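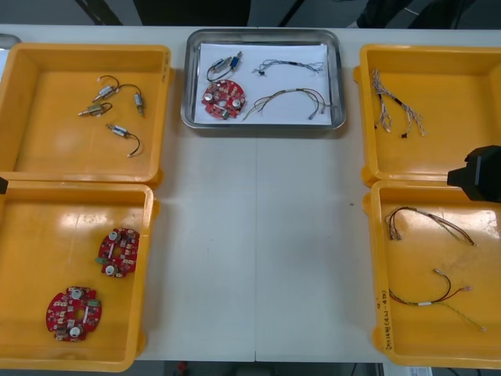 First read-through of a drama serial: who should attend, and who reads the missing parts?

Posted by Marleny Sánchez
Section: Television and radio drama, pre-production

I have been asked to organise the first script reading for a television drama serial with the working title Plernetti. It is being made by a small company in Flolstead. The first 6 scripts are with us and the remainder are still being written. Most of the principal cast have been confirmed, but two of the supporting roles have not, and one confirmed member of the cast will be abroad on the date chosen and cannot change his arrangements.

I would be grateful for guidance on the following matters. The director wishes to read all the available scripts in one day. The writer would prefer to read only the opening two, on the grounds that the later ones will be altered. The company would like to invite the press for part of the proceedings, as is often done with the larger serials, and to issue a short notice afterwards naming those present. I do not know whether an actor whose contract has not been signed may be named in such a notice, or whether it is proper to let such a person read at all. I should also like to know who customarily reads the directions.

I have organised readings for radio before, but those were single plays with small casts and the whole matter was over before lunch.
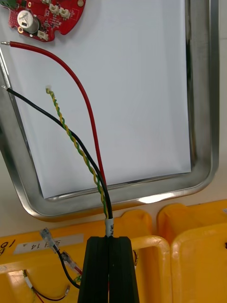 Page last changed: 23 March 2025

Posted by Gurkar Drama Services

The practice differs between companies, and the following reflects our own procedure.

As to attendance, the invitation should go to every member of the cast with a speaking part in the scripts to be read, together with the director, the writer, the producer, the script editor and the heads of each department. Costume and make-up are frequently forgotten and should not be. A great deal is learned about a character from hearing the part spoken, and those departments will begin work shortly afterwards. The commissioning broadcaster should be invited in writing by the producer and not by the organiser.

Parts without a cast member should be given to a reader engaged for the day. We advise against sharing them out among the principal cast. An actor who is obliged to answer himself in a second voice will give less attention to his own part, and the writer will hear neither clearly. One reader for the men's parts and one for the women's is normally sufficient. The readers should receive the scripts at the same time as the cast and should be paid.

The member of the cast who is abroad may take part by telephone or video link if the connection has been tested beforehand in the room that will be used. If it has not been tested, it is better to give the part to a reader and to arrange a separate meeting between the actor and the director on his return.

Directions are read by the director or by the first assistant director. They should be shortened in advance. A script in which every direction is read aloud in full will run a good deal longer than the episode itself, and the timing taken on the day will then be of no use to the script editor. We mark the shortened directions on one copy only, which stays with whoever is reading them.

On the number of scripts, our limit is 4 in a day, with a proper break after the second. Beyond that the later episodes are read by tired people and are judged unfairly as a result. If the writer expects to revise the later scripts, there is good reason to hold a second reading when the revisions have been delivered.

An actor without a signed contract may read if the agent has agreed in writing that attendance does not amount to acceptance of the part by either side. Such a person must not be named in a notice or appear in any published photograph.

Posted by Koech

We read 5 in one day on our last serial and it was perfectly all right. It depends on the cast. I would not have the press in the room. Let them come at the start for the introductions and then ask them to leave.

Also put names on the table. Large letters, both sides of the card, with the actor's name and the character's name.

Posted by Flolstead Playhouse Lettings

The questioner may wish to note some points concerning the room, as a production based in Flolstead will have a limited choice of premises. The tables should be arranged as a closed square or rectangle so that all those reading can see one another. Departments that are listening may be seated behind. Where the listeners outnumber the readers, which is usual, the second row should be set out before anyone arrives, as moving chairs during the introductions creates a poor impression.
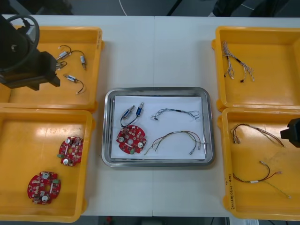

Water should be placed within reach of every reader, and any heating or ventilation that makes a noise should be switched off during the reading itself and put on again in the breaks. If a sound recording is to be made for the script editor, everyone present must be told before it begins. The recording should be kept by the production office and not passed to individual members of the cast.

The charge for our larger room, with the adjoining kitchen, was 3,080 for the full week when last taken by a drama company. Single days are charged separately and are confirmed by letter. Applications made in March are normally answered within the month.

With regard to the notice for publication, we would draw attention to the order of names. The order should be taken from the billing agreed in the contracts. Where billing has not been agreed, the names should be given alphabetically and the notice should say so. Complaints about such notices in our experience concern the order far more often than the content – and they are generally received from agents.

Reply from Marleny Sánchez

I am obliged to all three contributors. The director has accepted four scripts, with the remaining two to be read once they have been revised. The press will attend for the introductions only. I have asked the agents concerned for written confirmation in respect of the two supporting roles and have engaged two readers in the meantime.

One point remains open. The broadcaster has asked for the timings of each episode on the same evening, and I should be glad to hear whether others supply these as taken or make an allowance for scenes without dialogue.

Posted by Gurkar Drama Services

We supply them as taken, with a separate sheet listing the scenes without dialogue and the director's own estimate for each. The two figures should not be added together by the organiser. That is for the script editor to do, who will sign the sheet before it is sent.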